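Project report, crime analysis module. Submitted November 26, 2023.

## 1. Purpose

The project tested whether short public appeals for information can be sorted automatically by offense type and by the kind of help requested. The subject was bicycle and e-bike theft in the Kindgate district. The tool is called Zurkilora.

## 2. Data

We collected 523 appeals from local notice pages. Duplicates and reposts were removed, which left 295 usable texts. Of these, 279 gave a time window for the theft. The remaining 16 gave only a date and were kept in a separate file.

Each text was labeled by two group members. Disagreements were settled by rereading the text together. Labels covered:

- place of theft (street, yard, garage, station rack)
- lock damage (yes, no, not stated)
- request type (witness, video footage, sighting of the bike)

## 3. Method

Texts were cut at 2000 characters. A keyword baseline was written first, followed by a small linear classifier trained on word pairs. Street names were replaced with a placeholder so the classifier would not learn locations. The Devivo parser was used for times such as "overnight" or "between 6 and 8 pm." Spelling was left as found.

## 4. Results

The classifier did better than the baseline on place of theft and on request type. Lock damage showed no gain. Most errors came from appeals that covered two thefts in one paragraph, for example a yard theft in Doãn Court and a second one at the station on the same night. The tool assigns one label per text and cannot split them.

Time windows were parsed correctly when both ends were stated. "Early hours" was read as midnight to 3 am, which is too narrow.
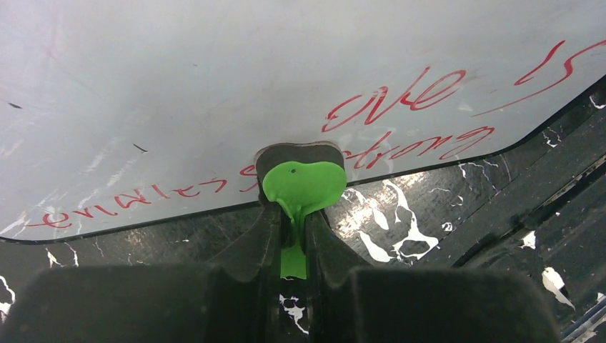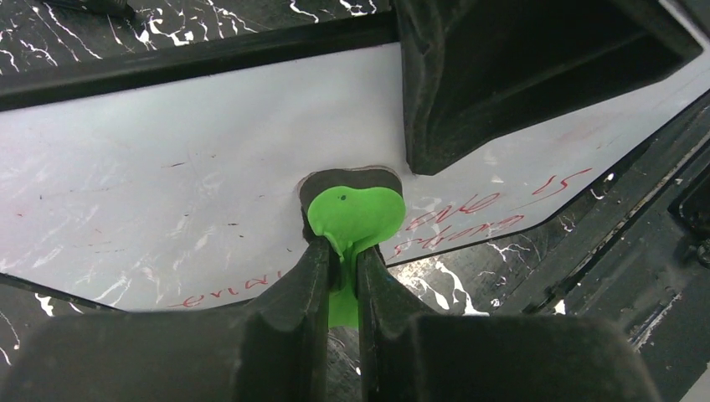
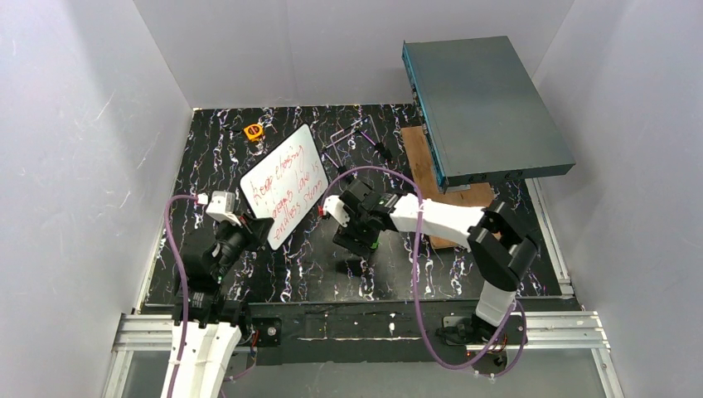

## 5. Remaining work

Split multi-incident texts before labeling. Widen the "early hours" window to 5 am. Repeat the test on appeals posted after February, with the label guide unchanged.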